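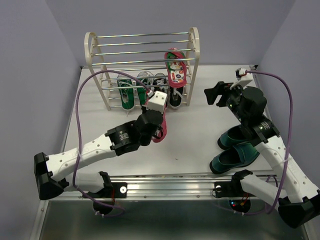 To: flirnbridge-household list
Subject: Re: [flirnbridge-household] Shoe rack for a narrow entry

Replying to the message from this morning, quoted in part:

> We have a narrow entry and 28 inches of wall to work with. The
> shoes are in a heap behind the door. I was looking at the Stanent
> two-level rack with the metal rods but I am worried that small
> shoes will slip through. Also, does anyone store canvas sneakers
> on rods without the soles getting dented? I have a green pair I
> would like to keep decent.

I have had the Stanent for a couple of years, and before that the Varma, which has solid shelves. Notes on both follow.

The Stanent fits your wall with a little room left over. The side frames are wider at the feet than you would guess from the store listing, so measure at the floor. Sneakers sit fine on the lower level, toes to the front. I keep the heavy ones down there and put sandals and slippers on top. If you load the top first, the whole thing tips easily.

Small shoes do slip. A child's sandal will go through nose first if you set it down straight. Turn it so that the sole crosses at least 2 rods and it stays put. Thick-soled sandals are no trouble.

The Varma is better for small shoes, but grit collects on the shelves and you have to wipe them. On rods the grit falls to the floor and you sweep it up. I prefer sweeping. The Varma also cost me 40 dollars more, though that was at the Wavero store and they may have changed the price.

On the canvas sneakers: I have never had a dent in a rubber sole from the rods. What does go is the heel. People grab the shoe by the back edge, the canvas wrinkles there, and after a while the stitching lets go. Before a pair goes on the rack I do the following.

1. Knock the soles together outdoors.

2. Turn each shoe sole up and look along the line where the white rubber meets the canvas. If it has started to lift, glue it now. Check the stitching at the collar and by the toe cap too.
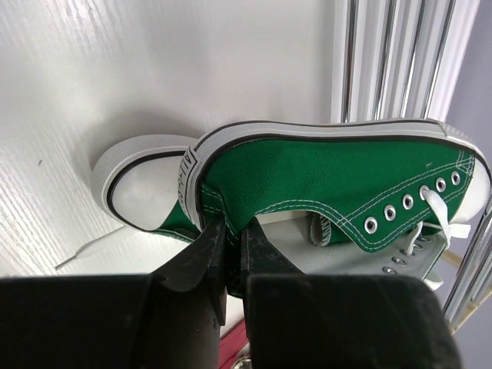
3. Tuck the laces inside. Loose ends hang down between the rods and catch when you pull the shoe out.

4. Set the pair side by side with a finger's width between them so air can get in.

If the canvas is dirty, use a soft brush and dish soap and let the shoes dry off the rack. Mine dripped on the rods once and left spots. I got those off with 800 grit paper, but the shine went with them.

I still have the paper sheet that came with the Stanent and can copy out the measurements if you want them.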